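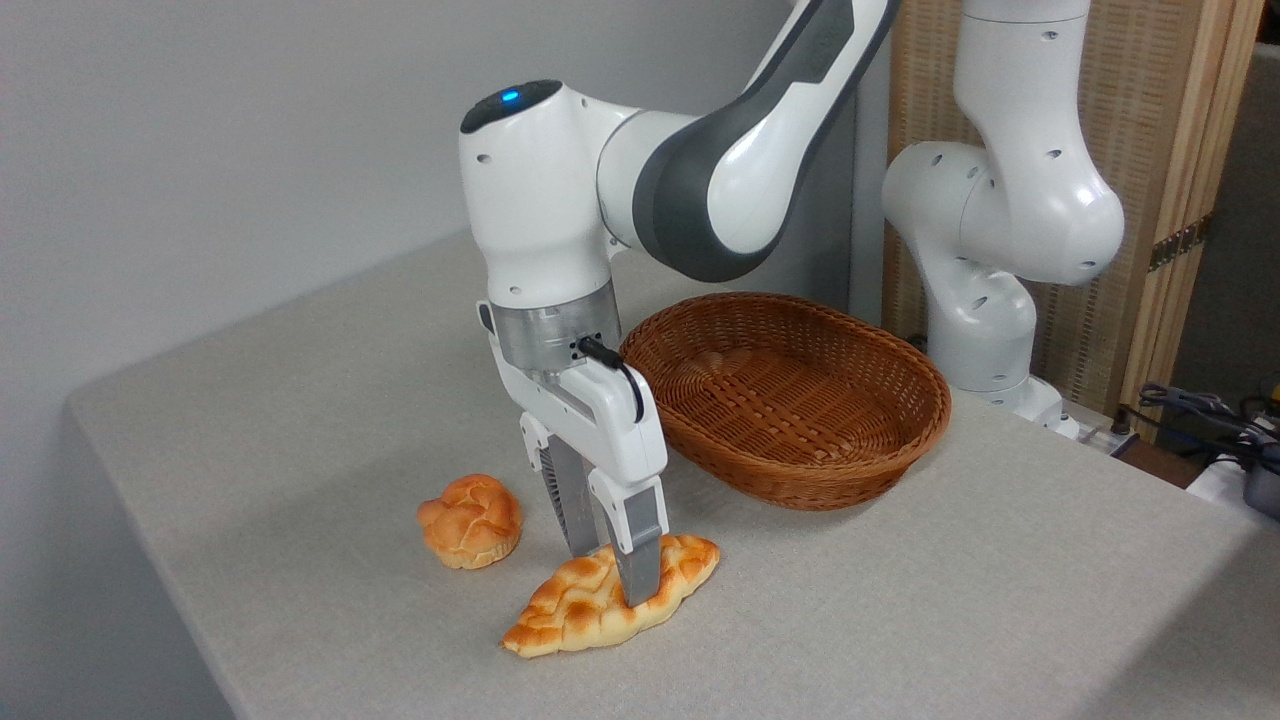
Kudwood Adds Braided Loaf and Knotted Bun to Wholesale Bread Line

PRESTBRIDGE, June. Kudwood, the wholesale bakery division of Indell, will begin shipping two shaped enriched breads to grocery and food service accounts this month. The line consists of a braided loaf and a round knotted bun. Both are produced at the Prestbridge plant and are sold fully baked, for display in open baskets or on a flat counter.

The two products share one dough: wheat flour, water, whole egg, sunflower oil, sugar, yeast and salt. It contains no dairy ingredients. Dough is divided by weight, rested for 20 minutes and shaped before final proof. An egg wash is applied once, ahead of the oven. Crust color is checked against a printed scale at the discharge end of the line, and the raised parts of the braid are permitted to bake darker than the recesses.

The loaf has a net weight of 781 grams and is elongated, with tapered ends. The bun has a net weight of 132 grams. Both weights are taken after cooling and before bagging.

Starting capacity is 1000 loaves per shift. Bun volume will be set by standing orders during the first two months and reviewed after that. The division ran trial batches through the spring, during which the proofing time for the loaf was lengthened to reduce splitting along the side of the braid. No change was needed for the bun.

Accounts may order the products separately or as a mixed case. Loaves are packed in a single layer with the braid facing up. Stacking is not recommended at any stage, including on the sales floor. Product should be kept at room temperature, away from direct heat, and should not be refrigerated. It may be frozen on the day of receipt and thawed in the closed bag.

Oval and round display baskets are offered through Eklund, the division's supplier of counter fixtures, and are invoiced separately. Baskets must be lined when used for unwrapped bread.

Specification sheets, allergen statements and case labels are available from the Kudwood sales desk in Prestbridge. Existing accounts can add either item to a current order form. New accounts should allow one week for setup before the first delivery.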